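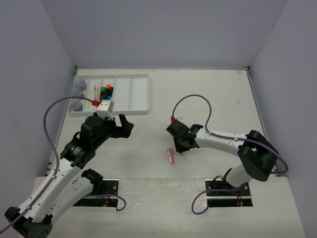 Trays and a white table

Posted in July by Arellano

I have gone over to doing all my small jobs on a tray. Mending, sorting screws, potting up cuttings, wrapping parcels, anything with bits. The tray goes on the table, the bits go on the tray, and when it's time to eat the whole lot gets lifted off and put on top of the bookcase until later.

It started because of the table. We had a dark one for years, which hid everything, including crumbs and a good many pins. When we moved to Kindov it wouldn't go up the stairs, so I bought a white one from the Pratarier shop by the station. It was 73 pounds with a mark on one corner. A white top shows every scratch and every ring from a mug, and after the first month I was going over it with a cloth three or four times a day. I tried a plastic cloth on it for a while but it slid about and the edges curled.

A tray solved most of that. The one I use most is from Brinano, the kitchen shop, and it has a lip of a finger's width, enough to stop a bead or a washer rolling off. I had a flat one before with hardly any lip and it was no use. Handles are worth having but they shouldn't stick out at the sides, or you catch your sleeve on them.

The main thing I've learnt is to leave space. If the tray is full when you start, you end up using the table as well and you're back where you were. I put out what I need for the one job and leave the tins and jars on the shelf. Last week I sorted the button tin, which had 400 buttons in it, and I only ever had a handful out at once. It took two evenings. The shirt buttons are now in one jar and the coat buttons are in another, and there is a third jar for the ones I can't place.

I also keep the tray back from the front edge of the table for preference, though it depends on the job. For sewing I like it close. For glue I push it further in so I don't lean on it.

Cleaning a white top: warm water and a drop of washing-up liquid does nearly everything. Bicarbonate of soda on a damp cloth for tea. Don't use the green side of a sponge, it dulls the finish and you only notice when the light comes in low. I got biro off with a bit of hand gel, but try it on the underside first. Wipe the bottom of the tray too, as one bit of grit under there will scratch the table every time you move it.

I found a second tray at the car boot sale for 50 pence. It is tin and has a dent but it sits flat. That one is for anything with soil or oil, and it lives in the shed.

Next job is the photographs. There must be 2000 of them in the suitcase under the bed and I'm not going to manage that on one tray, so I may have to give up the table for a weekend after all. I'll probably do it by decade. If the rain keeps up I'll make a start before the end of the month.

Recent posts
Re-covering the kitchen stools
What to keep in a sewing box
Shelf brackets that hold
Getting wax out of a tablecloth
The shed, part two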